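The spring market of Masanja will be held again in April, and the registration for sellers is open from Dec 18, 2020. Last year we received 251 requests for the tables, so please write to us early — the places near the entrance always finish first.

The fee is the same as before. Sellers of food must send also a copy of their permit.

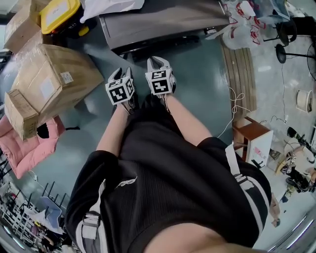

NEIGHBORHOOD NEWS

The Palulico bakery has moved to the other side of the square and now opens one hour earlier. The bus stop in front of the old shop remains where it is.

Gitau Urio is preparing a small book about the street names of our district, and he looks for old letters and postcards — copies are also welcome. You can leave them at the library desk until the end of April.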